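Talking Dogs (and One Very Stubborn Beagle) in Flavville

I drove out to Flavville on April 27, 2019, with a list of questions about leash training and a dog of my own snoring in the back seat.

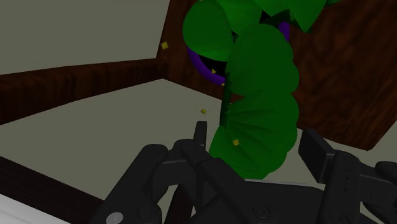

Taha Radwan told me right off the bat that I could put the list away, because pulling on the leash usually starts before anyone leaves the house. "Watch what happens when you pick up the leash," he said. "If the dog is bouncing off the walls, you've already started the walk at full speed."

Guilty! My beagle, Selleck, hears the clip jingle and loses his mind. So what do I do about it? Radwan's answer was to pick it up, sit down and read the mail. "Do that 4 times a day and go nowhere," he said. "It gets boring for the dog. Boring is great."

He's been teaching group classes for almost 30 years (he started out with his uncle's shepherd mix, Sanden, who apparently flunked everything), and he's changed his mind about a lot. He used to like long sessions. Now he stops after 2 minutes and lets the dog sniff.

"People hate the sniffing," he told me, laughing. "They want to get their steps in. But a dog who gets to smell one good bush comes home more tired than a dog you dragged around the block."

I asked about treats, since my neighbor Moataz Benkirane swears they spoil a dog. Radwan shrugged. "Does he get paid for his job? Okay then." He likes plain boiled chicken, cut tiny, handed over right at the knee so the dog learns where the good spot is.

We took Selleck out after that. He pulled like a freight train to the first mailbox, and Radwan just stood still until the leash went slack. Then we walked on. We stopped again at the second mailbox, and I'm supposed to call him in November and tell him how it's going.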